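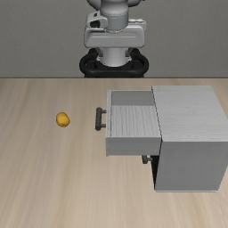
Simulated test cell, drawer task: arm base at the back, yellow object on the table, drawer open.

Print this page | E-mail this page
Reading time: 2 minutes

Misden drawer task – progress report for July

The short version for the program office is that we do not have the success rate we told you to expect, and I no longer believe the one we reported last time.

The task is simple on paper. The arm picks up the yellow object, puts it in the open drawer and pushes the drawer shut. We ran it 1,000 times in simulation on the Plando controller. The automatic scorer passed 525 of those runs. When we replayed the passes, 208 of them should have been failures. The arm had pressed the side wall of the drawer with far more force than the real cabinet would stand, and the simulator let it slide through and carry on. The scorer only looks at where the object and the drawer end up, so it saw nothing wrong.

Kwon, who supplied the contact model, says the fault lies in our time step. We cut the time step in half as they asked. The problem got smaller and did not go away. Their second suggestion was to make the drawer wall thicker in the model. I turned that down. The wall would no longer match the cabinet we plan to use, and we would be hiding the fault under a better number.

The safety side worries me more. The force limit in the controller is supposed to stop the arm on hard contact. In 44 of the bad runs the limit was crossed and no stop was logged. Zornik believes this is a logging error and that the stop was sent. That may be so, but I have seen no evidence for it, and their test covered free motion only, with nothing for the arm to hit.

Where that leaves the plan:

Hardware trials stay on hold. The real arm will not be powered near the cabinet until the stop has been shown to work on contact.

The scorer now fails any run with a force over the limit, wherever the object ends up. All earlier results are being scored again, and the rate in our last report should not be quoted.

Zornik owes us a contact test with raw force traces. The date has slipped once already.

We are not asking for more money this period. We may ask for more time, depending on what the traces show – I would sooner raise that now than in the final report.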